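Fair Calls: How Our School Cricket League Handles Complaints
Term project report, Gistow

I picked this topic because my cousin's team lost a match in June over a scoring row, and I wanted to know what happens after somebody files a complaint. Quite a lot, I found out!

The Shemweta league has 16 teams. A captain has 2 days to send a written complaint, and the other side gets the same time to answer. I read 40 old complaints (my eyes hurt) and sorted them by subject. Most were about run-outs and players who weren't registered. Only a handful accused anyone of cheating, and those were the angriest letters by far - one ran to four pages. 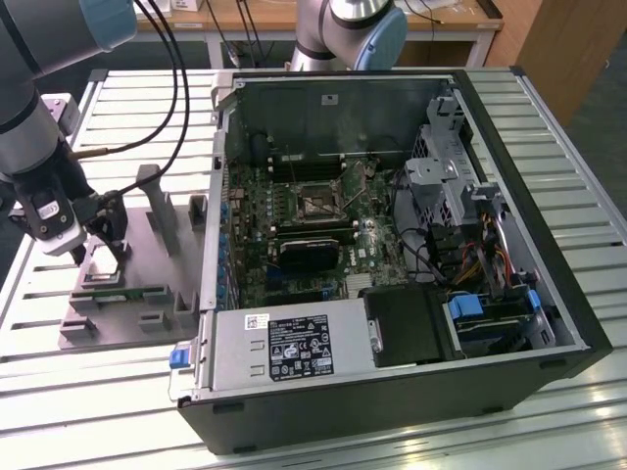
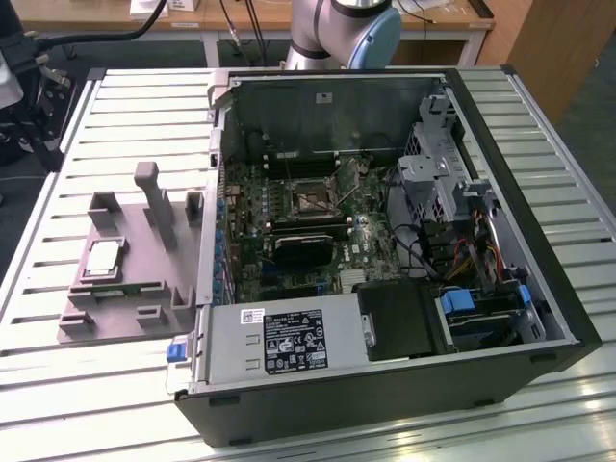 Open tower on the bench, CPU socket empty.

The scoring side surprised me. Dedo, the club with the oldest ground, still keeps a paper book, while Bumunix enters each ball on a tablet. When those two play each other, the totals don't always match, and the rules don't say which one counts. I asked for that to be fixed in my letter to the league.

I also handed out a survey to players and got about 100 back. Plenty of them had no idea they could complain at all, so I'd put the steps on the back of the fixture card. Next term I want to look at how umpires get picked, if I can get the old lists.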